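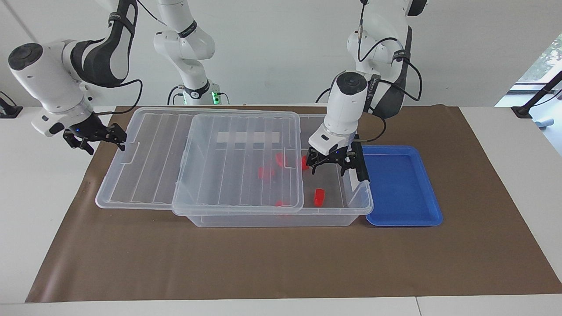

A two-armed setup is worth the trouble only if the second arm saves you a hand on the bench, Woldemariam told members of the Setwood shared workshop, where the sorting build has taken over one end of the main room since August.

Home | Workshops | Builds | Parts | Contact

The build uses two white arms with black two-finger grippers to take small red pieces out of a clear storage box. A blue tray sits next to the box. The project goes by the name Purorus.

Members have logged 714 practice runs so far. Most of the remaining work is on the control software, which was rewritten after the first version kept closing the grippers too early. The new one waits up to 2 seconds before each grip.

Parts have cost the workshop $3,218, not counting the arms, which are on loan from Matex until the end of the year. Setwood has 166 members, and any of them can book time on the build after a short safety session.

The bench is open to visitors from 6 p.m. on club nights.

Filed under: Robotics, Shared Workshops

Get local maker news in your inbox. Sign up for our newsletter.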